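Brallura Visitor Survey Data

Exit interviews from the Brallura textile museum, collected in June and released for anyone working on visitor flow or ticketing.

Contents

visits.csv - one row per interview
galleries.csv - the 23 rooms and their floor codes
notes.txt - free comments, spelling left alone

Fields

visit_id, arrival_slot, party_size, ticket_type, first_room, last_room, minutes_total. Arrival slots are 20 minutes long. Blank means the visitor skipped the question; zero is a real answer.

Known problems

Rooms 3 and 4 share a doorway and visitors mix them up, so treat them as one. Group bookings through Hirner have no party size. The cafe is coded as a room - filter it out before working out routes. 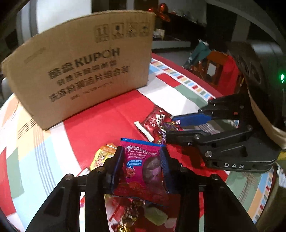

Changes

Mon 7 October: fixed the floor codes and removed duplicate rows found by Jouko Nieminen.

Contact

Fraser Yule handles corrections. Riaan Zwane has the original paper forms.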